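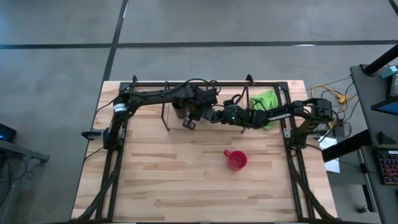
By Margareta Ciobanu, Visitor Programs, Povine Robotics Laboratory, Halham
Filed under: Open Day, Frequently Asked Questions

Open Day: Questions from Visitors

The Povine Robotics Laboratory opens its workrooms to the public one Sunday each October. The answers given below apply to all visitors, including school groups.

What will I see during a demonstration?
Each demonstration takes place at the two-arm table. The arms handle ordinary household items, such as a mug, a cloth and a dish rack. A member of staff explains each task before it begins and takes questions afterward. A session lasts 20 minutes.

Are the arms working on their own?
In the morning sessions, a trained operator guides both arms. In the afternoon, the arms repeat the same tasks under software control. Staff will state at the start of each session which method is in use.

Why are kitchen items used?
A mug has a handle that may point in any direction, and a cloth seldom falls the same way twice. Tasks of this kind are easy for visitors to follow and remain difficult for a machine.

Will every attempt succeed?
No. Items are sometimes dropped or missed. Staff will reset the table and continue, and visitors are welcome to ask what went wrong.

How close may I stand?
Visitors must remain behind the floor barrier while the arms are powered. The arms can reach across most of the tabletop and may move without warning. Please do not step over the cables beside the table or hand objects to the operator.

May children attend?
Yes. Children under 12 must be accompanied by an adult at all times. Low stools are provided along the front row of the viewing area.

Do I need a ticket?
Admission is free, but demonstrations require a timed ticket. There are 300 tickets for the day, issued at the front desk in the Ekwueme Building from 9:30 a.m. Tickets may not be reserved by telephone. The general exhibits are open to all and do not require a ticket.

Is the building accessible?
The workrooms are on the ground floor and have step-free access from the Follton Road entrance. Seating can be set aside on request – please speak to the front desk on arrival.

May I take photographs?
Photography without flash is permitted. Tripods are not allowed in the viewing area.

Where should I park?
Parking is available behind the Ekwueme Building. The lot closes at 6 p.m.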